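Planning for two arms: a talk with the Stusteletti software lead

The planner that Stusteletti runs on its two-arm folding station was rewritten over the winter, and most of the old code is gone. The company's software lead has been on the project from the start and wrote a large part of both versions. We spoke in the Plikdale office in July, mostly about what was thrown out.

The first version planned each arm separately. One arm got a path, then the second arm got a path that had to avoid the first. "It was easy to write and easy to test," the lead said. "On rigid parts it was fine. You hand a box from one side to the other and you don't care much if one wrist is a little late." Cloth was different. With both grippers closed on the same piece of fabric, a small delay on one side pulled the material out of the other side, or left slack that dropped into a new fold.

The team tried to fix this with timing. They added sync points to each path, at first 3 per fold and later many more. "At some point we had a file of sync points longer than the planner. Every new garment needed its own. I spent most of a spring tuning numbers for shirts and then somebody put a pair of pants on the table."

The new planner, which the team calls Zikia, treats the two grippers and the cloth between them as one thing to be moved. It plans the distance between the fingertips first, then the height, and solves for the arm joints last. If either arm can't keep up, both slow down.

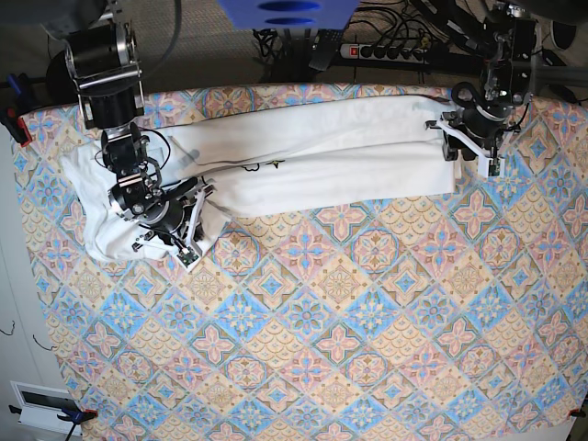

Both grippers closed on a folded white garment, one at each end.

Perception took longer than planning. The lead said the early segmentation model did well on plain backgrounds and badly on prints, so the team began working on patterned tablecloths. "A plain table tells you very little. We wanted the cloth edge to be hard to find, and we wanted to know when the model was guessing." The current model gives a confidence value for every grasp point it proposes. Below a set limit, the planner won't close the fingers and asks for another view.

The training set for that model has 474 labeled folds in it. The lead does not think this is large. "People hear the number and tell us to go get ten times more. We relabeled the ones we had. That did more for us than new recordings would have." Of those, 74 are failed folds, kept on purpose and marked with the point where things went wrong.

Bunched fabric is still the weak spot. The model can find a squared edge and pick a corner from it, but a crumpled end gives it several corners that all look good. The planner takes the best one, lifts it a little, and looks again. "It's slow. I would like to plan through the uncertainty and skip the second look. We don't have that yet."

Logging was the other big change. The tool for it is called Segura, and it stores joint positions, gripper commands and camera images against one clock. Before that there were 2 clocks, one for each arm, and they drifted. "We chased a control bug for weeks that was only the logs disagreeing with each other. I'd do the logging first if I started over."

Asked what comes next, the lead mentioned replay. Segura can already step through an old run, but the planner can't yet be dropped into the middle of one and asked what it would do now. That work is under way. Fitted sheets are on the list after it, and no one has been assigned to them.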